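The second life of an office server

In the back half of a former bakery in Fostgate there is a long table, and on the table in most weeks there are computers with their lids off. They are not pretty ones. They come from insurance offices, from schools, from a dentist who closed his practice, and they are heavy and wide and were made to stand in a cabinet where no person looks at them. The workshop is called Kevonero and it repairs such machines and sells them again.

I came first in November, with my own problem. I had bought an old server on the internet for 70 dollars and it would not start. I thought that somebody would take it from me and give it back in one week. Instead I was given a screwdriver and a chair.

What I learned on that chair is that a server board is easier to read than the board of a laptop, for the simple reason that it is large. The processor has its place in a metal socket, and the memory slots stand in banks on the two sides of it, long and black, with a latch on each end. The cooling parts are big enough to hold in the hand. If you know the layout of a small town you can find the post office also in the next small town, and it is similar with boards.

The order of work at Kevonero is always the same and the people there are strict about it. The power cable goes out of the wall and is put on the table where everybody can see it. Next comes the dust, with a soft brush and the vacuum held a little away. The memory is taken out, one stick after the other, and laid down in the same order on a paper with numbers. I asked why one could not just pull everything and sort it later, and I received a long look.

After the memory comes the big heatsink over the processor, and this is the part where beginners become nervous. The old paste under it can be as hard as chalk. You must not pull straight up. You loosen the screws crosswise, a half turn each, and then you twist a very small amount to the left and to the right until you feel that it gives. The first time I did it I was holding my breath so long that the man at the next chair told me to stop. The metal lid of the processor is wiped with alcohol and a cloth without fibers until it is clean, and one can leave the processor in the socket while doing this. I prefer it so. The contacts below are fine and I do not trust my fingers near them.

My own server had only one bad stick of memory. A new one cost me 2 dollars from the box beside the door, where the used parts are sorted in bread tins that were left over from the bakery.

Not every machine is worth the evening. The older ones use much electricity, they are loud like a hair dryer, and for most homes a small computer would do the same work. The workshop says this openly to customers. A repaired server is sold for 125 dollars, with memory but without disks, and the buyers are mostly students and people with too many photographs. One went to the film club in Girkier, which keeps its scanned reels on it. When a machine cannot be saved, the board goes to the metal dealer and the case stays, and there is now a wall of empty cases that reaches nearly to the lamp.

Kevonero has passed 2,000 repaired machines, written by hand in gray notebooks. I was allowed to read in them for an afternoon. The entries are short. "Fan, left." "Battery flat, clock wrong." "Nothing wrong, cable." One large machine has the name Bravo, from a sticker that it wore when it came, and it appears in three different notebooks with three different faults. It is still in use, in the workshop itself, and it holds the price list.

I go now on two evenings in the month. I have my own brush, and I have become a little strict too - last time I heard myself telling a young woman to put her power cable on the table. She had come with a board from her father's office and she wanted to know first of all if the processor was still good. We took off the heatsink together, slowly, and cleaned the lid.
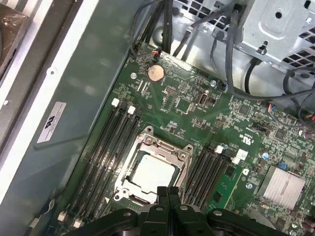
She had bought new paste on her way, much too much of it, a tube that would be enough for ten processors. I told her that a drop like a grain of rice is sufficient, and she asked if I meant cooked or uncooked. I had to think about it. Uncooked, I would say, but of the long kind.

Contact the editors | © 2026 | Back to top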